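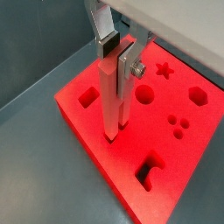 Square bar going into the square hole.

4. Pick the square hole and line the bar up with it before you push. I keep mine upright and let the corners find their place. The foam gives a little, so go easy!

5. Stop when you feel the bottom. Caution: don't twist the bar in the hole (I tore a Piltar block that way in January).

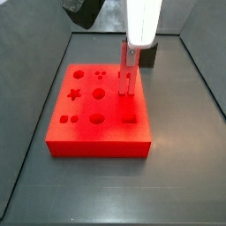
Stavevville, April 5, 2022

6. Set the red block flat on the table and look it over from above. You've got a star, an oval, a big round hole and a few small ones, so take your time choosing.

Note: crumbs collect in the small round holes. I tip the block over and tap it 2 times, then carry on with step 7.

7. Put the pieces back in their bag.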